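Why Do Your Clothes Wrinkle?

Go and find a T-shirt that has been at the bottom of your bed for a few days. I'll wait. Is it smooth? I bet it isn't! Mine never are. I once pulled a school shirt out of my backpack that looked like a map of the mountains, and my whole class got to enjoy it.

I've been wondering about wrinkles ever since, so let's find out what's going on inside that shirt.

First, what is cloth made of?

If you look at your sleeve very, very closely (a magnifying glass is great for this), you'll see that it's made of lots of thin threads. In a woven cloth, like a bedsheet, the threads go over and under each other, over and under, all the way across. In a knitted cloth, like a sweater, the thread makes little loops, and each loop hangs on to the next one.

Now pick one thread and pull it apart. It's made of even thinner hairs twisted together. Those hairs are called fibers. Cotton fibers come from the fluffy part of the cotton plant. Wool comes from sheep. Silk comes from the cocoons of silkworms (which are really caterpillars, and they don't get nearly enough thanks). Polyester and nylon are made in factories, mostly out of oil.

But we can go smaller still. Each fiber is made of very long, very skinny things called molecules. You can't see them, even with your magnifying glass. I like to think of them as cooked spaghetti, all lying side by side in a bowl, except much, much thinner than any spaghetti you've ever eaten.

The sticky spaghetti secret

Have you ever left a bowl of plain spaghetti on the counter too long? The strands stick together. You can pull them apart, but it takes a bit of a tug.

The molecules in cotton do something like that. They hold on to their neighbors with weak little links called hydrogen bonds. One link on its own is hardly anything, but there are so many of them in a shirt that I couldn't count them if I started now and never stopped for lunch.

When you bend cotton cloth, some of the spaghetti strands slide past each other. The old links let go and new ones grab on, in the new bent shape. Let go of the cloth and those new links are still holding. There's your wrinkle!

So a wrinkle is cloth that has gotten used to being bent.

Folds that stay and folds that go

Not every fold is a wrinkle. Push your sleeve up to your elbow and it bunches into soft rolls. Pull it back down, and most of those rolls disappear. They're only there while something is pushing the cloth together, or when there's more cloth than there is arm to cover. 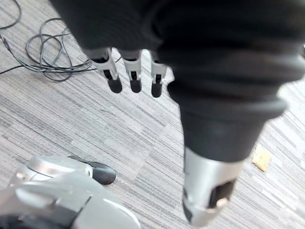
A sleeve needs that extra cloth. Try this: put on a loose sweatshirt, hold your arm out straight and then bend it as far as it goes. The cloth on the inside of your elbow gets squashed into folds, and the cloth on the outside gets stretched tight. If the sleeve had no spare cloth at all, you'd have a very hard time scratching your nose.

Accordions work the same way, and so do bendy straws. They have folds built in so that they can get longer, shorter or curvy without ripping. Your skin does it too. Straighten your finger and look at the little creases on top of your knuckle. Now bend your finger and watch them go. That was spare skin, waiting for its turn.

Water makes it worse (and then better)

Water is very good at getting in between those spaghetti strands. It sneaks into the cotton and breaks up the weak links, and then the strands can slide wherever they like. When the water leaves again, the links come back and hold everything in whatever shape the cloth happens to be in.

That's why a shirt that dries in a ball comes out looking like a ball. And it's why a shirt that dries on a hanger comes out a lot nicer. Same shirt, same water!

It's also why you get wrinkles behind your knees on a hot day. Your body gives off warmth and a little bit of sweat, and you're sitting there bending the cloth the whole time. You've turned your own legs into a wrinkle machine.

So how does an iron work?

An iron uses three things together. Heat makes the strands wiggle about, so they let go of each other more easily. Steam brings in water to break the links. And then the flat, heavy bottom of the iron presses everything smooth while the cloth dries and cools. When the links come back, the cloth is flat, so it stays flat.

Different fibers like different amounts of heat. Linen can take a very hot iron. Polyester can't, and if the iron is too hot the cloth can go shiny or even melt. Look for the tiny picture of an iron on the label inside your clothes. One dot inside it means cool, two dots means medium, and three dots means hot. (Irons can burn you badly, so leave the ironing itself to a grown-up, or do it with one standing right next to you.)

Who wrinkles most?

I wanted to know which cloth was the worst, so I had a wrinkle contest at my kitchen table. I cut a square from four old things: a linen napkin, a cotton pillowcase, a wool scarf with a hole in it and a polyester sports shirt. I scrunched each one up, put it under a stack of books and went off to walk the dog.

Linen won. Or lost, depending on how you see it! It looked like a dried leaf. Cotton came second, with plenty of creases. The wool had a couple of gentle bumps. The polyester had almost nothing at all, and I was a little bit jealous of it.

Wool is good at this because its fibers are crimped, like tiny springs. Bend a spring and it wants to go back. Polyester strands don't soak up much water, so they keep their shape and don't make new links so easily. Linen fibers are stiff, and once they're bent they have a hard time straightening out again.

Try it yourself: the wrinkle contest

You'll need:
Three or four pieces of old cloth (ask first! please don't cut up the good curtains)
A heavy book
A spray bottle with water in it
A timer

Cut your pieces so they're all the same size. Scrunch each piece into a ball and put them side by side under the book. Set the timer for 17 minutes. When it rings, take the pieces out, open them up gently and lay them in a row from smoothest to most wrinkled.

Now do the whole thing again, but give each piece 8 sprays of water before you scrunch it. This time leave them under the book overnight. Are they in the same order in the morning? Write down what you think will happen before you look. It's no fair changing your guess afterward (I've been tempted).

If you want to go further, hang your most wrinkled piece in the bathroom while somebody takes a hot shower. See what the steam does to it.

When people want the folds

Sometimes folds are put in on purpose. A pleated skirt has neat, sharp folds all the way around, and they make it swing when you spin. If the skirt is made of polyester, the pleats can be set with strong heat, and then they stay in through wash after wash. The cloth remembers them.

Wrinkle-free shirts are the opposite. The cotton in those has been treated so that the strands are joined by stronger links that water can't break. You can bend the shirt, but the strong links pull it back toward flat. It still gets a few creases, just not the mountain map kind.

Words to keep

Fiber: a thin hair that thread is made from.
Molecule: a tiny bit of stuff, far too small to see.
Crimp: the natural waviness in wool.
Pleat: a fold put in on purpose.

One more thing to try tonight. When you take off your shirt, look at where the creases are before you throw it in the laundry. Elbows? Tummy? Across the back where you leaned on a chair? See if you can work out what you were doing when each one got there. Mine today has a big crease right across the middle, and I'm pretty sure that's from the dog.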